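25 November 2021, Sulska student project, simulation bench

Today I worked alone until lunch, then Sevim Toprak joined. The task is still the same: the arm must go to a target on the counter and not touch the other objects. We use the kitchen world with marble, because the students like it and the December demo will be in it.

I changed the seed to 1023 and started 30 episodes.

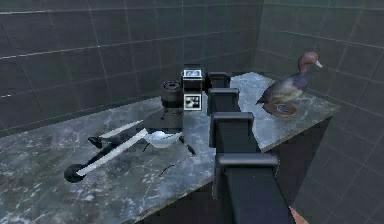

The duck stays in the object list for now. Uliana Bondarchuk wants to replace it with something of simpler shape, but I think the collision mesh is good enough. The marker pose is more of a problem – it jumps when the wrist turns fast. I put the filter window to 2 and it became calmer, I will check again tomorrow.

Second thing is the cabinet. Its material is so dark that the handles almost disappear, and Sevim's edge detector gives nothing useful there.

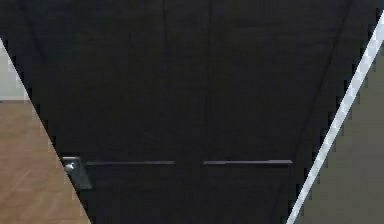

Cabinet doors with the two bar handles, default light.

To do: raise the light, try antialiasing, send config 41 to Uliana.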